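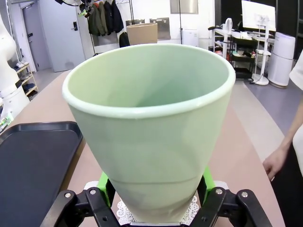
I sell one vase shape in my shop, and it's the Clenard. I've been stocking it since December and I've turned into a bit of a bore on the subject. It's a cone, wide open at the top and tapering down to a narrow base, and the Mint is the color I take home when I'm allowed to take one home. The outside is pale, but look down into it and the green gets deeper and more teal toward the bottom — I love that! The lip is slightly rolled and reads a shade lighter than the body. I like it over a white lace doily, which my sister says is very grandma. Fine by me.

Now the practical stuff. It weighs 300 grams empty and stands 217 mm tall, so it fits on most bookshelves. Because the base is narrow, please don't stuff it with big heavy branches (I did, with quince, and mopped up after). Five or six tulips are lovely in it. So are ranunculus, or a fistful of whatever is flopping over in the yard. Fill it a little under halfway, then top it up once the stems are in and you can see how it's sitting.

Washing is easy because your whole hand fits in from the top. Warm water, a soft sponge, a drop of dish soap. Skip the scouring pads, they'll dull the finish.

The Clenard comes from Musstead, a small outfit, and they pack each one in its own box. Item number is 1633. Colors right now are Mint, Oat and a dusty pink they call Ngata. The pink sells out first, so if it's grayed out, send me a note and I'll put you on the list. I have around 166 of the Mint left.

If you want something with a wider foot, look at the Clondomer. Same family of colors, much chunkier, and better for a house with cats.

Questions go to me, Tài Lâm, through the contact form. I answer most mornings before 10.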